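How do you teach a robot to tidy a kitchen?

Robots don't know what a banana is for. Or a plate. Somebody has to show them, and at the Hirker workshop in Skestoden that's a whole job.

It starts with a table and some kitchen things. Toy food, mostly. A pot, a plate, a little oven.
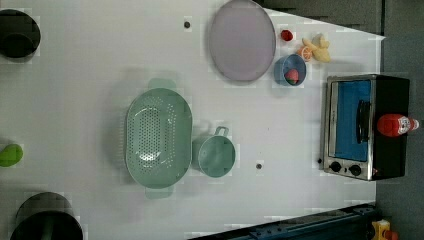
Then a person does the task — but using the robot's hand, not their own. Two ways to do it. One, hold the arm and push it along, like helping a toddler draw. Two, sit at the controls and steer from there. Remote control, basicly.

Each go gets saved. Where the arm went, when the fingers closed, what the cameras saw. One go is called a demo.

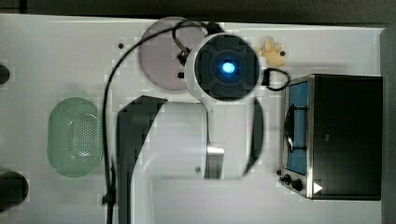

One demo isn't enough, no way. For "put the tomato on the plate" the team did 200. Moved the tomato a bit every time, so the robot dosen't just learn one spot. All their tasks together — 3,350 demos!

Then the computer looks for the pattern and the robot has a try alone. Drops things. Back to the controls, more demos.

Try it at home: guide a friend's hand, their eyes shut, and get a spoon into a cup.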